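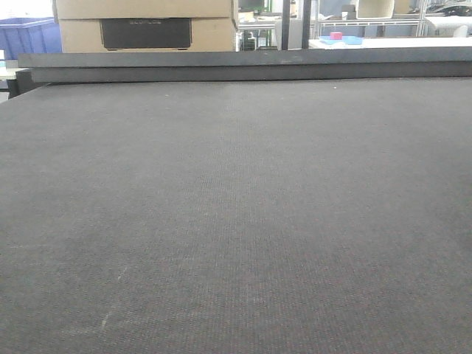 I've spent a good part of my working life around boat rail fittings, and the thing that bugs me most is pitting at the base, right where the stanchion foot meets the deck. Owners wipe down the tube, because the tube is what they see, and the foot gets forgotten. Chloride sits under the flange and eats away. The early marks are easy to miss too: faint, whitish, a bit like the pale scuffs streaking a dark gray work mat, and you'd swear a rag would take them off (I've sworn it plenty of times!). So for this section I wanted to know how much the bedding compound matters, compared with the grade of steel everyone loves to argue over.

### 3.2 Bases, bedding and salt

We ran 200 bases from two suppliers, Bestcombe and Prakus, through a salt fog cabinet for 1000 hours. Half were bedded in butyl tape and half in a polysulfide sealant, all on the same gelcoat panels. I pulled a handful at 318 hours and again at 700, and I'll admit I peeked in between. The butyl bases stayed bright underneath for the whole run, whichever supplier they came from. The sealant ones were patchier. Wherever the bead had a gap, even a tiny one, we found brown staining spreading in from the screw holes, and on the Prakus bases it got going before the first pull.

I'd gone in expecting the steel to decide it, so this threw me a little, and I sent the draft out to a few people before I got too fond of it. 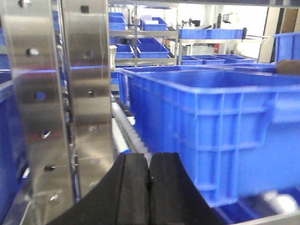
Oliwia Głowacki wrote back that I was being hard on the sealant, and that a gap in the bead is the installer's fault and would have let water past any compound. She has a point, and we've since redone one panel with a proper squeeze-out all the way around. Those bases looked a lot better at 700 hours, though I still wouldn't call them as clean as the butyl ones. Screw torque may be part of it. We didn't control for that as tightly as I'd like, and I'm planning another run in February with a preset driver.

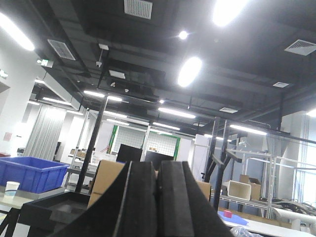

**Figure 3.** Boxes, crate and paper cup.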